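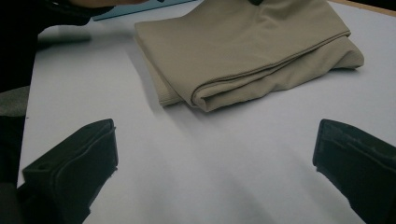

Folded knit-like fabric on the table, both fingers open. Two-finger head, black.

Grunomeo Fold Station 2
Garment handling for small laundries, returns rooms and rental closets

Item no. 1505
Ships from Somilville
Page updated 29/08/2018

What it is

A two-finger folding and stacking station for soft goods. Sweaters, tees, sweatpants, scrubs, light blankets. Works at a normal table, next to normal people. Not a tunnel folder, not a conveyor. If you need a conveyor look at the Galindo line, different page.

The station picks a folded piece, squares it, moves it to the stack or the bag. It can also do the last fold on knits if the first folds are done by hand. Full fold from a heap – no. We get asked every week. Not on this model.

Who buys it

Returns rooms mostly. Places where four or five people stand at a table all day and fold things that were folded already once. Also uniform rental, hotel laundries, one theater costume shop. If you run fewer than 90 pieces a day you probably dont need it, buy a better table.

What changes for the people at the table

Longest section on the page because it's what the floor leads call about.

Day one: slower. Everybody is slower. Plan for it, don't start in the holiday rush.

First two weeks: folders keep reaching in to fix the stack. Normal. Teach the pause bar early – whole forearm press, no looking for a button. Station holds position until it's pressed again.

After that the work moves around. Less bending and stacking, more sorting and checking. One person feeds, one person inspects for stains, pulls, missing buttons. At the Sedlow returns room they had six folding and now have four folding plus two on inspection. Same headcount, same shifts. They rotate every 90 minutes because the feed seat gets boring. Their word.

Things people liked: wrists and shoulders at the end of a shift. Stacks that come out the same height.

Things people didn't: the noise of the head when it homes (fixed, see June firmware), and feeling hurried by it. The second one is a real complaint. The pace dial is on the operator side for that reason and the person in the feed seat sets it. Supervisors can see the setting but can't change it from the office screen. We've been asked to unlock that. Still no.

Piece counts are by station only. No per-person log. If you want one you'll have to do it on paper and explain it to your crew yourself.

Fabric notes

Knit, jersey, fleece – good. Thick rolls at the front fold are fine, fingers come in low and wide. Let the feed person put the rounded fold toward the head, loose edges to the back.
Ribbed cuffs and waistbands – good, they grip well. Don't let the head take only the cuff or the rest hangs and opens up.
Stitched hems – no problem.
Woven shirts – OK with the soft pads.
Silk, satin, slippery linings – slow speed only, expect some redos.
Anything with sequins, no.
Wet goods, no.

Table and light

Plain matte top. White works best with dark and mid colors. For white linens order the gray mat, otherwise the station loses the edge of the piece and stops to ask. Sand and khaki shades are fine on white as long as there's a bit of shadow under the fold, so light from above and slightly to one side. No spotlights please.

Keep the feed side clear enough for an arm to reach across. Order slips, folders, pens can stay on the far edge, station ignores flat things there. Chairs OK. Loose sleeves on operators are OK too but roll them if they're wide.

Numbers

Reach from table edge: 90 cm
Heaviest single piece: 2 kg
Pieces per hour, mixed knits, two people: 203
Power: ordinary wall outlet
Fingers: black molded plastic, ridged inner face, swap without tools
Pads: firm or soft, both in the box

The 203 is from our own test table in Somilville with a practiced crew. Yours will be lower the first month.

In the box

Head and arm
Two sets of fingers
Firm and soft pads
Pause bar and cable
Operator dial
Wall card with the restart steps, English and Spanish
Bolts for tables up to normal kitchen thickness. Thicker, tell us when you order.

Not in the box: the table, the mat, the lamp.

Setup

Half a day. Clamp, level, plug in, run the square test with any old sweatshirt. Then run it again with the goods you really handle. We send a trainer for the first shift if you're within driving distance of Somilville or Sedlow, otherwise it's a video call, bring a long charging cord.

Please train the night crew too. Somebody always forgets the night crew and then we get the 3 a.m. email.

Care

Wipe fingers daily, lint builds up in the grooves.
Check pads weekly. Shiny pad = worn pad.
Home the head before lunch and at end of shift.
Don't oil anything. There is nothing to oil.

Returns and spares

Finger sets and pads are stocked, same day if ordered before noon. Arms are built to order, allow 2 weeks. Station can be returned in the first 90 days, we pay freight one way. Tell us why, even just a line – the dial moved to the operator side after a return.

Older Fold Station owners: your fingers fit, your pads don't. New pads have the wider lip. The adaptor plate is discontinued, we have a few left in a drawer, ask.

Quotes: send piece types, daily count, table size and wether you run one shift or more. Photos of your current table help a lot.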